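Print this page
E-mail this page

Search reviews Enter keyword Go

Review: Takuvano Hand-Held Gripper Pair, used in a student robotics club
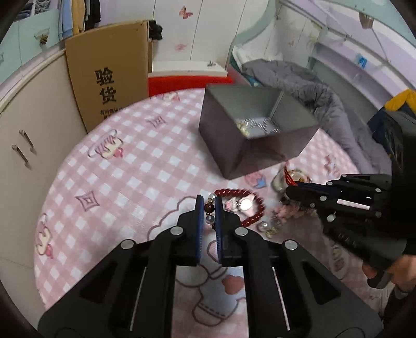

Our club at Dusley bought one pair of these grippers for the small-object project and has used it through the fall and winter. This review covers the student version, without the wall charger or the carry case. The pair cost us $589, which was most of our equipment money for the year, so I wanted to write down what we got for it.

The project is simple to explain. Students pick up small household things with the grippers, sort them into a divided storage box, and record each try. Later they use the recordings to train a small arm at school. Each student signs the pair out and works at home, on whatever surface they have. The target for each student is 100 good recordings.

Build

The body is black and wide, with long slots in it, and the linkage arms are held together with round silver fasteners. After a full term of being carried around in backpacks, nothing has cracked. One of the fasteners worked loose in the second month and a student tightened it with a regular screwdriver. I would check them all before each session.

The blue grip pads are the best part. The two fingers stay parallel as they close, so a thin item gets held flat and doesn't twist out to one side. The pads do pick up lint from fabric. We wipe them with a damp cloth and let them dry overnight.

Small objects

Jewelry is the hardest category on our list, and it is the one where I have the strongest opinion. A single bead on a bracelet can be gripped cleanly if you come straight down on it. If you come in at an angle, the rest of the bracelet swings and the student usually has to start over. Loose glass beads are harder – they roll on a table and sink a little on a bed. Students who worked on a bedsheet or blanket had fewer runaway beads than those who worked on a desk.

Jars are easy as long as the lid is on tight. Cord and ribbon are fine. Flat metal charms took most students 3 tries at first and one after some practice.

Comfort

The handle is sized for an adult. Our younger members got tired after one long session, and we now have them take a break at the halfway point. Using both hands at once is tiring for everybody. A lighter handle would fix most of this.

Software and setup

Setup is slow. The printed guide skips the pairing step, and we had to work it out from the help page. Once the two grippers are paired they stay paired, unless a battery runs flat. Then you do it all again.

Compared with the Allstead

We borrowed an Allstead set from the Casado club in July. It is lighter and the guide is much better. Its fingers are hard plastic with no pads, though, and it dropped nearly every bead we tried. For blocks and cups I would take the Allstead. For anything smaller than a grape I would take the Takuvano.

Spare pads are sold in packs of 3. Order one with the grippers, as shipping on the pads alone was slow for us.

Rating: 4 out of 5

Posted 29th January

Print this page
E-mail this page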